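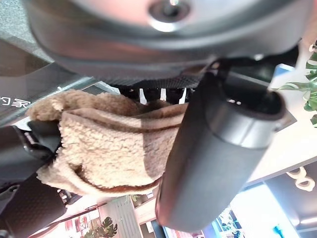
Sherpa in beige, folded. Listed under pile_fabric in the term table.

Clotness Fabric Terms, data card

Summary
Clotness is a table of fabric terms collected from secondhand clothing listings in Vilbridge and Dravley. It maps the words sellers use to a small controlled vocabulary. It is text only and contains 569 rows, one row per seller term. Last updated 20 October 2025.

Maintainers
Gumaro Manríquez (collection, term mapping)
Ruoxi Gu (scripts, releases)

Files
terms.csv: the main table
vocab.csv: the controlled vocabulary, with a short definition for each entry
changes.txt: edits by release
check.py: validates terms.csv against vocab.csv

Columns in terms.csv
There are seven columns. Files are UTF-8, comma separated, with a header row.
term_id: integer, stable across releases, never reused
term: the seller's wording, lowercased, up to 40 characters
mapped_to: key into vocab.csv
town: vilbridge, dravley or both
garment: the garment type in the source listing, blank if not stated
confidence: high, medium or low
note: free text

Collection
Terms were copied by hand from public listing text. Titles and descriptions were both read. Seller names, prices and links were discarded at the time of copying and are not held anywhere. Spelling was kept as found, so "sherpa", "shearpa" and "sherpa fleece" are separate rows with the same mapping. Trailing punctuation and emoji were removed.

Mapping
Each term was mapped by Gumaro and then checked by Ruoxi. Disagreements were settled by discussion and marked medium. A term is marked low when the listing text alone does not settle the fabric. Most low rows are color or feel words used as fabric names, such as "teddy" or "butter soft".

The vocabulary separates construction from fiber. "Fleece" maps to a construction. "Wool" maps to a fiber. Where a seller combines the two, the construction wins and the fiber goes in the note column. Imitation shearling with a curly surface goes to pile_fabric. Real shearling goes to hide.

Known problems
"Jersey" is ambiguous between the fabric and the sports shirt. Rows where the garment column is blank should be treated with care.
"Fan" appears as a term in 20 rows of the raw notes. It is a local brand of knit tops and was dropped from terms.csv in the May release. Older copies still have it mapped to rib_knit.
Dravley is underrepresented in outerwear.
Sellers often guess. The table records what they wrote and what that wording usually refers to. It is not evidence of what any garment is made of.

Suggested uses
Search synonyms, listing cleanup, spelling normalization. Do not use it for care instructions or allergy information.

Running the check
python check.py terms.csv vocab.csv
The script exits with 1 if a mapped_to key is missing from the vocabulary or a term_id is repeated. Blank notes are allowed.

Corrections
Send the term_id, the proposed key and the reason. New terms need the town and, if known, the garment.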